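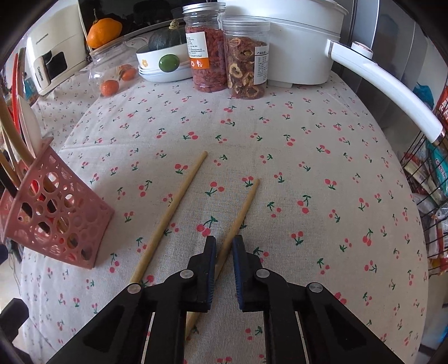 How to fix a hand gripper that closes crooked
Last updated: 9th February
5 min read

My left finger started getting to the chopstick before my right one did. Tiny difference, and I ignored it for way too long. The first finger nudges the thing, the second one arrives late, and your nice clean pick turns into a shove. I'd logged 1,578 grabs in the Camwood set before I went back and looked, and the last 90 were junk.

So if your gripper drifts, do this before you record anything else.

1. Stop and unplug. I got my thumb pinched in the linkage once, trying to do this on the fly - don't.

2. Close the fingers slowly on nothing and watch where the pads meet. If they meet off to one side, you've got a linkage problem. If they meet in the middle but at an angle, check the pads first.

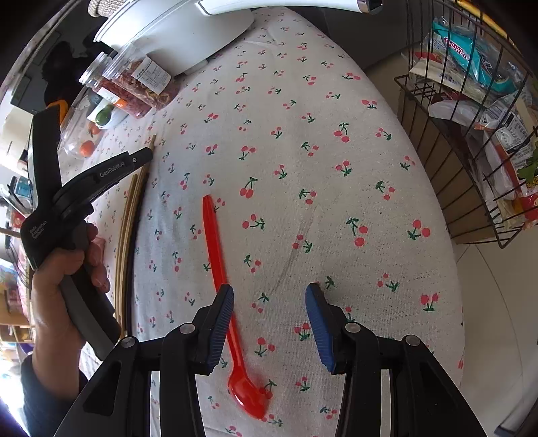 by Fanni Dudás, for the Menivero build notes

3. Try something flat and slippery. A plastic spoon is great for this! Come down over it with the fingers slightly open and squeeze. A chopstick will forgive a worn pad, but a spoon handle just squirts out sideways.

4. Look at the ridges on the pads. Mine were packed with lint from the tablecloth (of course they were). An old toothbrush and some soapy water got them clean. Let them dry all the way.

5. Wiggle each arm at its pivot screws. One of mine had backed out far enough to feel the slop with a fingertip. Snug it up, then back off a hair so the arm still swings freely.

6. Wipe the rails and run the fingers open and shut 80 times. Yes, it's boring. Mine loosened again at 16 the first time, and a dab of removable threadlocker on the screw fixed that.

Then redo your zero point. I skipped this and had to throw out another whole evening of data, because the software still thought "closed" was where it used to be.

If it's still crooked after all that, the arm itself may be bent, and you'll need to swap it. Mark the old one with tape so it doesn't wander back into the parts drawer.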